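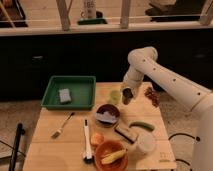 We went to the Carnegie soap works open day in March, mainly to see how they boil and cut the bars. It is a 15 minute walk from the station, uphill for most of it. I had expected to be kept behind a rope, but visitors go right through the building in small groups and can ask questions at every stop. Soap made in this way ends up in fairly ordinary places, next to a sponge in a green plastic tray like the one on the table, and the guide kept coming back to that. Their plain household bar still outsells everything with scent in it.

The tour lasts 45 minutes. It starts in the boiling room, where there are three pans, two of them in use when we visited. The oldest holds 300 litres and is only fired up in winter now. The smell is strong but not unpleasant, a bit like candles. Stirring is done by motor, though the long paddles are still hanging on the wall and you are allowed to lift one. They are heavy.

From there you go up a metal staircase to the cutting floor. The soap comes out of the moulds in slabs and is pushed through wires by hand. Offcuts go back into the next batch. We were each given a piece to stamp with the Veserier mark, which was the works' name for its laundry soap before the change of owner. Mine came out crooked.

The drying racks take up the whole top floor. Bars stay there for six weeks and are turned once. It was cold up there with the shutters open, so bring a coat.

The shop sells the full Isness range and boxes of seconds, which are the better buy. The café next door is run by Banarari and does soup, rolls and one kind of cake. It was full by half past twelve and the queue was slow.

Entry was free. Parking is limited to the yard and there is no lift to the upper floors. The next open day is in September, and they plan to have the old pan running for it.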